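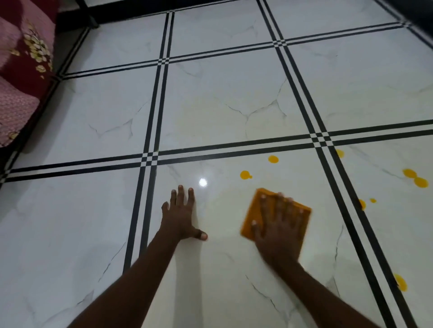 Fig. 7. Sponge wipe on glossy tile. Free hand flat on the floor, drops still to do ahead of the sponge.

Section 4. Small spills on glossy tile

For Stordale floor, ground level and stair landing. Old wood floor upstairs is section 5, don't mix them up.

Before you start

Sponge, bucket, two dry cloths. All in the hall closet, Koltden box, second shelf. Refill sponges are order no. 1037. If the box is down to the last pack, write it on the list inside the door.

Use the soft sponges only. The ones with a green scrub side dull the shine and it does not come back.

Steps

1. Keep people off the tile. Shoes too. One step in a drop and you have a whole hallway to do.

2. Fill bucket halfway, lukewarm water. Cap of Indau floor soap if the spill is oily or sticky. Plain water for juice, tea etc.

3. Wet the sponge, squeeze hard. Should not drip when you hold it up.

4. Kneel on the dry side. Put your free hand flat on the tile, fingers spread, and lean on it. Easier on the back and you don't slide.

5. Work from the outside in. Press the sponge down, short pulls, flat side to the floor. Drops one at a time. Don't sweep through all of them in one go, you just make a bigger spill.

6. Turn the sponge over after a few drops. Rinse, squeeze, go on.

7. Grout bands last. Anything yellow (turmeric, mustard, egg, paint) goes for the light strip between the black ones first. Dab, don't rub. Corner of the sponge fits the little checkered squares where the bands cross.

8. Go over the tile once with clean water.

9. Dry with cloth. Get your head down low and look along the floor toward the window, smears show up that way.

CAUTION: Wet glossy tile is slippery. Stay on your knees untill the area is dry.

CAUTION: No vinegar, no lemon, no bathroom descaler. Eats the shine.

Note: the gray veins are part of the tile pattern. Please stop scrubbing them.

Note: if a drop has dried on, lay a wet cloth over it for ten minutes, then start at step 3. No knives or scrapers.

If a stain stays in the grout

Let it dry over night and look again, wet grout always looks darker. Still there, tell Dorottya Dobos, or Attila Farkas on weekends, ext. 179. Say which tile, count from the front door.

After

Rinse sponge till the water is clear, stand it on its edge to dry. Not back in the box wet. Cloths in the wash. Bucket upside down.

Rev. August 13, 2014, B. Upadhyay. Replaces the April sheet, throw teh old one out.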